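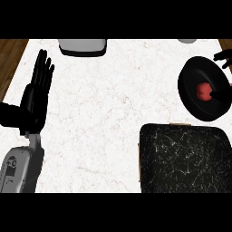 Yanti Purba
Writes on kitchens and catering equipment

Arkine wants small caterers to rent its two-armed kitchen robot by the month, and in May it started sending out the simulator that goes with it. You get the virtual kitchen first, with a marble worktop, a frying pan and something red and round to pick up. The arms come later, if you sign.

I think that order is right. A café owner can try her own jobs on a screen before paying for anything that has to be bolted down. Kendgate, which sold a rival kit in 2024, asked for a deposit of £838 before it would let customers try a thing.

My complaint is with what the trial leaves out. Getting a black finger against a tomato-like object in a pan is a fair test of reach. It says little about grease, steam or a pan that has been dropped and no longer sits flat. Arkine's brochure moves from one to the other in a single paragraph — it should not.

The price is also hard to pin down. The simulator is free for 20 days. After that you are quoted by Mandagi, the firm handling the rentals, and the quote depends on training hours you have no way of guessing yet.

I would still take the trial. I would use it on the dullest job in the kitchen, and I would ask Mandagi in writing who pays when one of the hands needs repair. Until there is a clear answer to that, I would not sign for the arms.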